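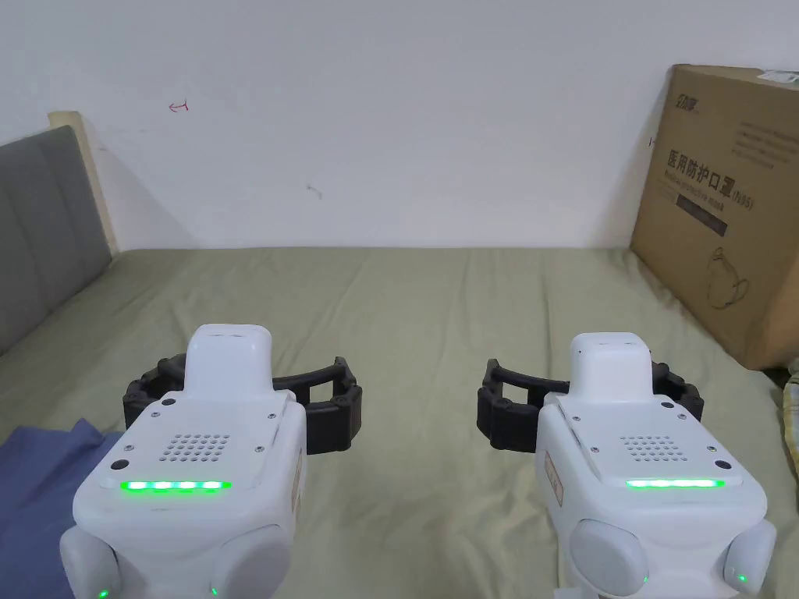 Fig. 1. The hand-held pair over a bed, jaws open, green strips lit on both units.

Handout 4: Looking after the hand-held gripper pair
Course: Service and Upkeep of Small Handling Machines
Prepared by Kerstin Halvorsen, with bench notes from Caradog Yorath
Revised 18 Sep 2019

Before you read on

Last session we spent the whole time on the fixed arm, and a few of you asked when we'd get to the hand-helds. Now! I like these units a lot. They're small enough to strip on a kitchen table, and nearly every fault you'll meet in them is one you can find with your fingers and a decent lamp. Keep Fig. 1 next to you while you work through the checks. It has most of the outside parts we talk about here, and it's a good reminder of how the two jaws look when they stand open.

We call the set "the Gustus pair" in this course, after the bench it lives on. The left unit and the right unit have separate service cards, so please write on the correct one. Elsa Sjöberg spent most of January sorting out a stack of cards where left and right had been swapped, and she would like not to do it again.

Parts you need to know by name

Cap: the rounded white piece that rises above the body.
Jaws: the black, segmented fingers that curve out to either side.
Top plate: the flat face, with the small drilled holes of the speaker grille in the middle.
Strip: the green light bar along the front edge of the plate.
Lobes: the two rounded knobs at the base, one on each side.
Lobe lights: the tiny green indicators low down by the lobes. Look for them from your own side of the unit.

Other manuals call the lobes "feet" or "bosses". Use "lobe" on the card so we can search for it later.

Setting out the work

Pick a surface that is soft, flat and plain. A made-up bed does very well, and it's where a lot of these units get used anyway. A sheet in one solid color makes a dropped screw much easier to find. Pull it reasonably tight under the units. Small wrinkles do no harm, but a deep fold will swallow a washer and keep it.

Put the units down side by side with open sheet between them, both pointing away from you. Leave enough room for the inner fingers to open all the way. On Fig. 1 you'll see that the inner finger on each unit reaches farther out than the other one, so the gap between the pair closes up faster than you'd guess. Move loose cloth well clear before you run the jaws. Shirts and towels love to get in between ribs.

The morning check

Do these in order, left unit first.

Switch on and wait for the strip. On our pair, green means the unit has passed its own start-up test. If it stays dark, stop there and go to the power section.

Compare the two strips. One can look like separate bright segments while its partner looks like one unbroken bar, and you can see that difference in the figure. Angle and brightness both change how the segments run together, so tilt your head before you write anything down. A true dead segment stays dark from every side.

Find the lobe lights. They're tiny. Shade them with your hand if the room is bright.

Listen to the grille. You want one short, clean tone. A buzz usually means lint in the holes. Brush across the plate with a dry, soft brush and hold the unit face down while you do it. Never poke a pin into the holes (Jonatan Nygård has the damaged speaker if you want to see why).

Open the jaws all the way and look at how they rest. Then close them slowly and open them again. The two sides should start moving together. If one side hangs back, even a little, make a note of it and carry on to the jaw section.

Jaws

My favorite part! The ribbed fingers do all the bending, and they pick up everything: hair, crumbs, thread from the bedding. Clean them with the jaws open and the power off. Use a damp cloth and work from the base of each finger out to the tip, following the ribs. Going across them just packs the dirt deeper.

Then bend each finger gently by hand and watch the valleys between the ribs. What you're looking for is a fine pale line that opens as the finger bends. That's an early crack. One shallow line can wait for the next service as long as it's on the card. Two lines in neighboring valleys means the finger comes off today.

Our left unit had its fingers changed at 552 hours and the right one at 834. That's a big spread for two units doing the same job, and Caradog's theory is that the operator was strongly left-handed. I think he's probably right. Either way, go by what you see on the finger and treat the hour count as a hint. The course rule is to inspect closely every 200 hours.

Plate screws and fittings

The screws in the top plate are small and the plate is soft, so it's easy to overdo it. Use the Bumby driver from the blue roll with the collar set to its lowest mark. Turn until the collar clicks once, then move to the opposite side of the plate. Going round in a circle pulls the plate crooked, and then the strip sits slightly proud along one end.

Don't loosen the black fitting near the outer corner of the plate. It isn't a plate screw, and Drekalard's service sheet treats it as a workshop job.

Labels

Each unit has a pale sticker on the side of its body, on the side facing its partner when the pair is laid out as in Fig. 1. Keep cleaning fluid away from it. If the printing has faded, copy what you can still read onto the card and ask for a replacement before it goes altogether.

Power

Most dark strips come down to a charge problem. Leave the unit on the Szabo charger for 20 minutes and try again. Still dark? Swap the chargers between left and right. If the fault moves with the charger, you've found it. If it stays with the unit, tag it and bring it to the bench – we'll open one up together next time, and it's a lovely bit of packaging inside.

For next session

Bring one completed card for each unit, left and right.
Read the section on finger replacement in the bench binder.
Try the slow close test with your eyes shut, one hand resting lightly on the cap. Almost everyone feels a lagging jaw before they can see it. Write down which side you thought was slower, and then check.

Questions to Kerstin or Caradog, bench room, any time the door is open.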